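Two grippers and a borrowed brick wall: an afternoon with the Rollow builders 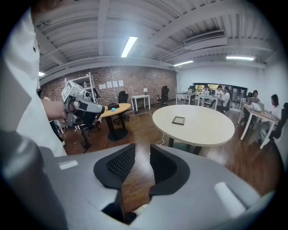 The workshop on a build day, with one hand-held gripper in front and a second in the hand at left.

Margit Bråten talks with her hands, and when she is in the workshop there is usually something in them. She offered me coffee, forgot to make it, apologized, went off to make it, and came back instead with a small plastic bag of finger pads she wanted me to feel. I never did get the coffee, and I can't say I minded, since by then we were well into the story of Rollow.

Rollow is the name of the hand-held gripper that she and three friends have been building since October of the year before last. It has no arm behind it and no wheels under it. You hold it yourself, you squeeze, and the two fingers close on whatever you have put between them. The plan is that a person does ordinary chores with it, picking up and putting down, and the recordings are used later to teach a small arm that Pascal Renaud has at home on his kitchen counter.

"People come in expecting a robot that walks over and shakes their hand," Margit told me. "And I have to say, well, no, it's more like very fancy salad tongs. Then they pick one up and they don't want to give it back! My own sister stayed two hours. She had come to drop off my keys."

The group rents time in a shared room that belongs to a workshop association called Mamidero. It has a wooden floor, one wall of old red brick, and a big window at the far end with green leaves behind it, and there are always other people at the desks, busy with projects of their own. Margit loves this, although she admits it took some getting used to. "At home I could swear at a screw in peace. In Mamidero there is someone trying to write an invoice three desks over, so you learn to swear very softly."

I asked her how it all began, and she laughed and told me to ask Sylvain, because her version always makes him cross. Sylvain Guérin repaired sewing machines for most of his working life, and he has the patience you would expect. In his version, he found a broken reaching tool in a box of odds and ends and wondered whether the fingers could be made to stay parallel as they closed. In Margit's version, he brought it to dinner and took it apart on her good tablecloth.

"It was not the good tablecloth," Sylvain said, when I put this to him. "It was the blue one, and it washed out fine." He thought for a moment and went on. "The first one we made was terrible, you know. The handle was too fat and the fingers closed crooked, so a grape would shoot out sideways. We kept it, though. I think you should keep the bad ones, so you can go back and look at them when you have the same stupid idea again a year later."

They are now on version 14 of the finger pads. The pads have taken up more evenings than the rest of the gripper put together, and Huguette Aubert, who joined for what she thought would be a single weekend, is responsible for most of them. She pours them, trims them and writes the results in a school notebook with a horse on the cover. A pad that is too soft folds over on itself, she explained, and one that is too hard lets go of anything shiny.

"I use a spoon for the test," Huguette said. "Always the same spoon, from my mother's kitchen. I pick it up 100 times and I write down how many times it slips. With the set before this one we got 89 good ones, and I was so pleased that I called Margit from the bus – and she couldn't hear a word I was saying and thought I had been in an accident."

Money comes up sooner or later with a project like this one. The four of them put in what they can each month, and a small hardware shop, Pichon, lets them have screws and bearings at cost. The housings are printed on Pascal's machine, a Govska that he bought secondhand and has repaired so often that Sylvain calls it the fifth member. One housing takes nine hours if all goes well. Pascal sets it going before bed and says he now wakes up whenever it goes quiet.

Before I left, I asked Margit what she would like to see Rollow do by next winter, and she took her time over it, turning one of the pads over and over between her fingers.

"Socks," she said. "I would like Pascal's arm to pair up socks, even badly. But first we have to fix the trigger spring, which squeaks, and Huguette has a new mix she wants to pour tonight, so I should really go and find the scale."

Interview by Ludivine Charpentier, 2026-01-02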